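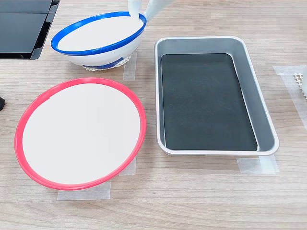
2 min read

Bowls with a colored rim, quick notes before I forget again.

Wash the rim first. Fingers and lips go there, and grease hides under the edge. Soft sponge only, the green scratchy side dulls the shine.

White insides gone tea colored? Baking soda paste, 9 minutes, rinse. Do it Sunday when the sink is free.

Mesh mat under anything you set down damp. Air gets in, no ring on the table. Shake the mat out over the trash, crumbs love the holes. Rinse it wen it gets sticky.

Metal trays: dry right away with a towel. Dont leave to drip.

Contact | © Povard Kitchen Notes | Back to top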